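Huerta Community Workshop: Furniture Refurbishment Program
Progress report to the Clornley Fund, period ending June

Work in this period centered on the tables and benches held at the Narau site. Of the 149 pieces accepted for refurbishment, 89 are finished and have been returned to reading rooms and classrooms. The remainder are in storage, awaiting sanding or replacement legs.

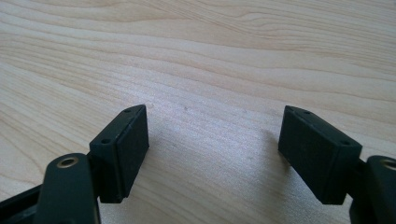 Table surfaces have taken up the larger share of the budget. The former dark stain was dropped from the specification after the first quarter, and tops are now left in their natural color. The pale wood, with its long wavy grain and darker tan streaks, is in keeping with the light finish requested by the receiving schools. Skikar continues to supply the finishing oil under the existing agreement.

Spending on materials stands at $2,754 against an approved line of $2,887. No transfer between budget lines is requested.
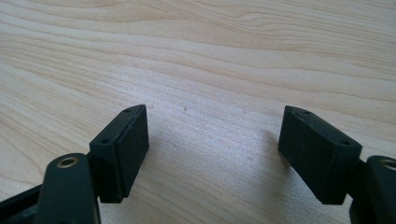

Two matters remain open. Delivery to the upper floors at Clornley depends on elevator access – the building office has offered mornings only – and the storage lease at Narau must be renewed before the next intake. A revised delivery schedule will be submitted with the next report.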